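Packing Bench FAQ - Bratside shared workroom
Updated August 2020

Where does the tape go?
Back on the black rack when your done. Please.

Scuffs on the gray - can they come off?
Mostly no. Damp cloth, dont scrub.
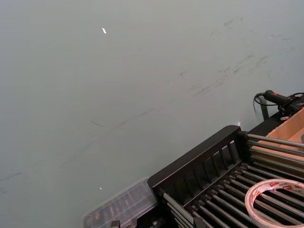
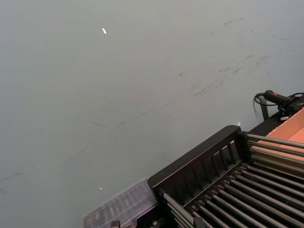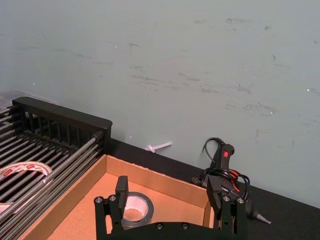
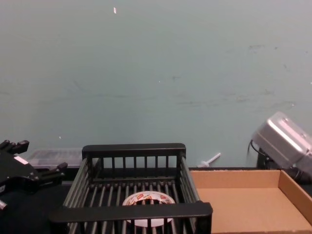
Packing bench: black rack, scuffed gray surface.

Can I borrow the glue gun?
Yes, unplug after. Ask Ifeoma Nwankwo for sticks.

Boxes?
Max 12 per member. Extra - see Lachlan Pryor, room 69.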